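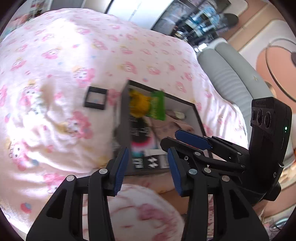

mulon_attic
Snack box question for the spare room people. My sister's kids come up to Hollunlow every August and I like leaving a little something on the bed when they get in. Last year it was a gift bag and it tipped over within a minute, so I've gone to an open gray box with a dark rim, and I have to say it looks pretty good against the pink cartoon bedspread — the bright green wrapper standing up in the corner area does a lot of the work! My trouble is that everything slides to one side as soon as someone sits down. Do you line yours? Tissue paper? A dish towel?

gunano214
Dish towel, folded in half. Tissue gets crushed and then you're picking bits of it off the blanket all week.

pepperjar
I'd skip the bed completely. Put it on the dresser. Food on a bedspread is asking for crumbs and I say this as someone who washed the same comforter 5 times last summer.

mulon_attic
There's no dresser in there, just the bed and a chair. And it's all wrapped stuff, so crumbs only start once they open it (ok, so right away).

gunano214
Then the chair? But I'm with you, the bed is more fun. Kids run straight for it.

pepperjar
Fun for who, you're not the one... well I guess you are the one doing the laundry. Carry on.

albers_st
Drawer liner, the rubbery kind. Cut it to fit the bottom. Tall things go at the back and flat packets up front — mine has survived 2 nephews and a dog.

mulon_attic
Drawer liner!! I have half a roll under the sink. Trying it tonight.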